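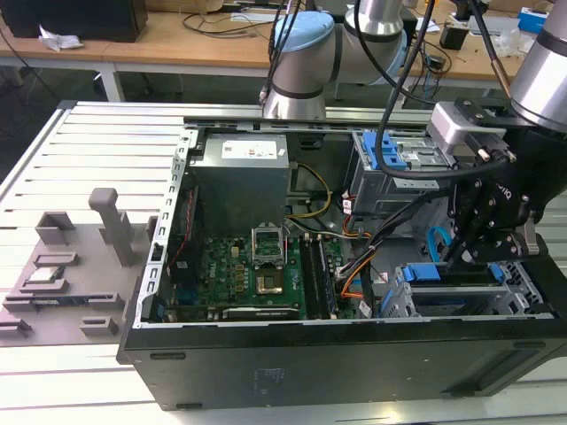
I have owned four screwdriver sets in my life, and until this spring three of them were bad. The fourth is the Fendura 104-piece precision kit, and since I've had it going on five months now and used it on pretty much everything in the house with a screw in it, I thought I'd sit down and write the long review I wished I could have read before I bought it.

A little background first. I fix up old desktop computers in my spare time, mostly for people at church and for my sister-in-law's tutoring program, and I'm not especially quick or especially skilled. I am patient, and I own a good lamp. What I wanted was one kit that would handle the big case screws and the little fiddly ones without my having to get up and go rummage in the kitchen drawer, where the good Phillips always turns out to be holding the paint can shut.

The Fendura comes in a flat gray case with a lid that latches at both ends. I like the latches very much. My old Kotian set had a magnetic lid, and if you picked it up by the wrong side you spent the next half hour on your hands and knees (ask my dog, who thought it was a wonderful game). The bits sit in soft rubber strips, with the sizes printed underneath in white. The printing on the smallest ones has started to rub off on mine already, the tiny Torx row especially, so I went over it with a paint pen. Not a big deal, but for the money I'd have liked it stamped in.

The handle is the best part. It's aluminum with a spinning cap, a bit heavier than you expect, and it has a knurled grip that doesn't get slippery when your hands are warm. There's a short extension and a long one, plus a flexible shaft that I was excited about and have used exactly once. It wobbles. If you have a screw tucked down in a corner, take the long extension and be glad of it.

Magnet strength is a matter of taste, I know. My friend Areti Andreadis, who has repaired sewing machines for years, tried mine for an afternoon and said it was too weak for her. For me it's just right — it will hold an ordinary case screw straight out sideways, and it lets go when the threads catch. The longer screws will droop a little. She went home with her Odedetti handle and I kept mine, and we're both happy.
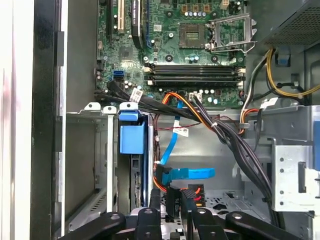
Now, the bits themselves. The Phillips ones fit beautifully. I've put a lot of old, tight, half-chewed screws through the number 2 and the tip still looks clean. The number 0 did twist on me in August, on a laptop hinge that somebody had glued, and I'll take most of the blame for that one. I wrote to the company expecting nothing, and a very nice person named Jaruwan Thammasiri wrote back the next morning and mailed me two replacements in a padded envelope, with no charge and no photos required. That counts for a lot with me!

The extras are a mixed bag. The tweezers are good and sharp and they meet at the tips, which cheap ones never do. The plastic pry tools are soft and got chewed up in a couple of weeks. The little magnetic mat is too small to lay out a full set of screws from anything bigger than a phone, so I still use my muffin tin and a strip of masking tape with notes on it, same as always. The suction cup I gave to my nephew, who stuck it to the refrigerator.

I paid $136 for it, and I'll admit I walked around the idea for a while. The Fesau kit is a good deal cheaper and has nearly as many bits, and if you only open something up once or twice a year I think you'd be perfectly content with it. I borrowed one before I made up my mind, and the handle felt hollow and the case didn't want to close once you'd had everything out. If you work on things most weekends, I'd spend the extra.

One more note for left-handers, since my husband is one: the spinning cap works the same either way, but the case opens so that the handle is on the right, and he finds that annoying every time.

I'm giving it 4 stars out of 5. The missing star is for the pry tools and the rubbed-off numbers, and I'd happily hand half of it back if they'd sell the handle and the bits by themselves.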